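March 5, 2022

Room check, back room at Jumside, before we move the drying racks in. Henok wants them up by the end of the month. I'm not convinced the room is ready for them.

Air: Raimonds says the ceiling unit will hold the whole room steady. He said the same in February about the old room, and we all know how the Chala batch came out. One unit, one vent, and a pedestal fan parked over by the panel. I don't count a fan as a plan. Bezawit's log from last week has humidity readings at the door only, so it tells me nothing about the desk end.

Power: panel is on the left wall with its row of switches. No labels list that I can find in the binder. The Juvport heater is rated 900 watts on the sheet, and Nahom's meter read 811. Either the meter is off or the sheet is. Want a second reading before it shares a circuit with anything.

Pipes: overhead, white, running the length of the room. Zinash thinks we can hang the light racks from them. No. Not until someone tells me what is in them.

Light: fine for bench work. Too much for the dyed samples, whatever the supplier claims.

Furniture: mesh chair and the desk stay for now. The desk would have to shift if we want 3 racks along the back, and I doubt 3 will fit.

To do: tape measure, circuit list, a logger left in for 10 days.
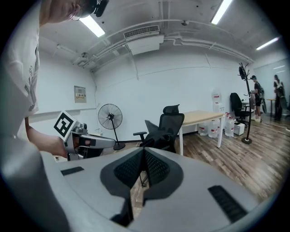

Back room: ceiling unit, pipes, fan and desk.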